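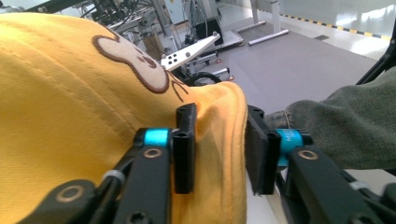

I got to the law building at ten to six with a bag of clementines and no idea which room I was in. The email had said Barnach Hall, which I took to mean the big lecture theater with the good seats, but Barnach Hall is apparently the basement (the theater is Leone, after some judge). So I went down, and there was Ching-wen Ko dragging chairs into a horseshoe and swearing at one with a bad leg.

"You're early," she said. "Are you a student?"

"I'm the panel," I said.

She looked at the clementines. Then she laughed so hard she had to sit down on the bad chair, which held, thank goodness.

Okay, I should explain. I'm not a lawyer. I drove a school bus in Jorkora for most of my working life, and the reason the law school wanted me was that in my second year I'd signed a piece of paper. It was a complaint about the routes. All the kids from the east side got picked up 60 minutes before everyone else and dropped off last, and I wrote that down because I was the one looking at them in the mirror, asleep on each other. Latrice Benavides typed it up for me at her kitchen table and fixed my spelling, and then she signed it too, and then her mother did. That became a case. The case became a chapter in a book, and I guess these students had read the chapter.

"They think you're dead," Ching-wen told me, handing me a bottle of water. "I mean, it's not in the book. They just assume."

About a dozen of them came, with laptops and enormous coffees. A boy in the front asked what our theory had been. I said I didn't have a theory, I had a bus! He typed that. I felt bad, so I told him what Latrice used to say, that the district had 1,896 kids on its rolls and could tell you the bus stop of every single one but couldn't tell you what time any of them ate breakfast. He typed that too.

Then a girl near the door put her hand up and said, "Did the routes change?"

Now, I'd practiced for this one in the car. I had a nice answer about how things move slowly and you plant the seed and so on. But she had her coat on already, like she had to be somewhere, and she was looking right at me.

"Three of them did," I said. "There were eleven."

"And the others?"

"The others they renumbered."

Some of them laughed and then stopped. Ching-wen was writing on the board with her back to us, and she didn't turn around for a while. The girl said she'd grown up on Arkik Street. I knew Arkik Street. I could have driven it for you right there with my eyes shut – left at the tire place, slow for the dip, wait for the twins who were never ready.

"What time did they get you?" I asked her.

"Five fifty."

"In the dark."

"In November, yeah. All the way through to spring."

I passed the clementines around after that, because I couldn't think what else to do, and the whole basement smelled of them. The boy in front wanted to know if I still had the original complaint. I said Latrice had it, in a drawer with her warranties, and that he could write to her but she'd want his mailing address first, she doesn't do email.

The girl from Arkik Street ended up staying. She peeled hers in one long strip and asked me who drove the route after I did.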